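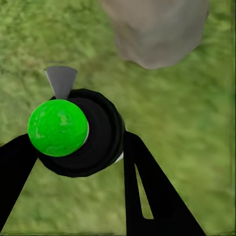 Mekdes Ejigu
Newsletter editor and occasional tester of other people's software

I finally made it over to the Skullbridge open day, and I stayed a good two hours longer than I'd told everyone at home I would. If you've never been, it's one long room above the bike shop with too many extension cords and very good coffee. The talks were fine, but the demo tables by the windows were where I spent my afternoon.

The one I want to tell you about is Prasia, the simulator that Zeleke has been building for its gripper work. You sit down at a screen and you're looking from the robot's side, down past a black wrist and two big black fingers at a whole lot of grass. It's all computer-drawn, and the grass is blurry the way lawns used to be in old driving games, which I found weirdly cozy! Out past the hand there's a pale gray lump, something like a boulder, and I spent most of my turn trying to get to it. There's also a bright green ball up against the wrist. I meant to ask what it was for, and then the person behind me in line coughed politely and I gave up my chair.

I was terrible at it, by the way. I drove the hand sideways when I wanted to go forward, twice, and then I got nervous and held everything still (a bold strategy). The young woman running the table was very patient with me and said to make small moves and wait for the view to settle before making the next one. That helped a lot.

What I liked best was hearing how they use it between visits from people like me. They set up a batch of roughly 1000 tries, let it go overnight, and come in the next morning to look through the ones that went wrong. She had a favorite, number 301, and told the story of it with both arms -- I won't try to do it justice in print. The plain grass is on purpose, too. They want the reaching sorted out before they start piling in furniture and shadows and all the rest of it.

Nasitz had the next table over, with a sorting demo that drew a bigger crowd, so I only caught the tail end of that one. I did come away with a sticker.

Skullbridge is planning another open day in January, doors at 10 as usual. Prasia should be back with a second world to try, and I've already asked for an early spot in line -- come find me if you want to go together.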